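Monday, December 2, 2019

Frost on the path this morning but the bench heater held the cold frame above freezing, so no losses. I was up at six to check because the forecast had been worse than what we got.

The main job was the violas and the hardy primulas. I've put off splitting the auriculas since the summer and they had gone leggy, with long bare necks and the leaves all at the top. I took seven plants out of their pots and shook the old compost off. Two had root aphid, white fluff round the collar, worse than I expected. Those went in a bucket of soapy water and I washed them twice. The rest were clean. I cut the carrots back to firm tissue, dusted the ends with sulphur and left them on newspaper until after lunch.

It is the wrong time of year for it and I know that. Thaddäus Hubmann would say wait until they have flowered in April, and he has grown them a good deal longer than I have. But the pots were full of aphid and I didn't want it going through the whole bench over the winter.

Potted on in the afternoon. Mix was loam, grit and a bit of leafmould from the heap behind the shed, which is good this year, dark and crumbly. I used clay pots for the named ones and plastic for the seedlings. Kept the water off the leaves. 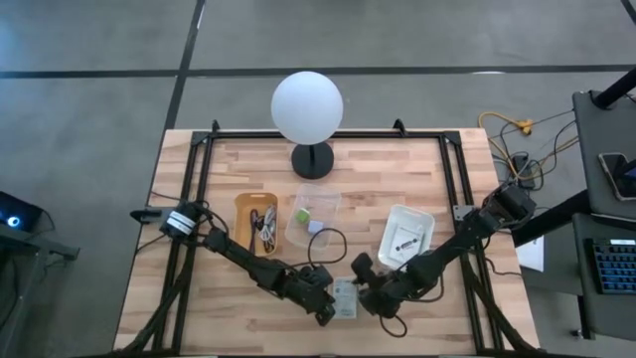
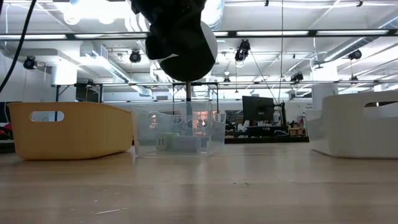
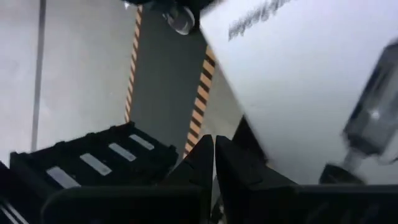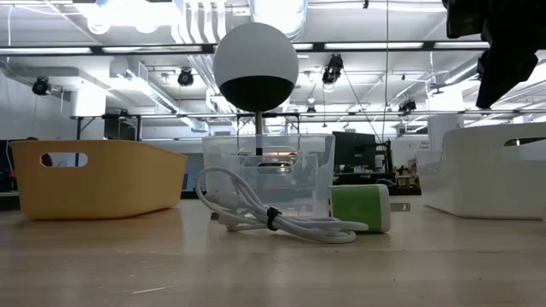
Pouran Rashti rang at four about the seed exchange. The list has gone up to 1,293 packets, which is a lot to sort before the new year. She wants me to do the alpines again, and I said yes to the alpines but no to the bulbs. Last year the bulb seed came in with half the names missing and I spent two evenings writing letters. Chantal McKinnon might take them on. I said I would ask her, and haven't yet.

I still have my own seed to clean. The cyclamen is done and in envelopes. The gentians are in a saucer on the windowsill and want sieving, and there is a bag of something from Kagiso Nkuna with no label at all. It looks like a fritillary – flat papery seed, stacked up like coins. I'll sow half of it and see.

Label check before dark. The pencil has lasted on the old white ones and the marker has not. Three pots in the back row have nothing readable on them now. One is the yellow saxifrage, I am nearly sure. I rewrote the whole row in pencil and put a second label down the inside of each pot, as I should have done in the first place.

The dwarf iris are showing noses in the trough, far too early. I put a pane of glass over them on bricks and left the ends open.

To do this week: order more grit, 2 bags. Wash the empty clay pots. Look at the washed auriculas again on Thursday and throw them out if there is any white on the roots. Ring Chantal.

Min in the frame last night 3, heater on low.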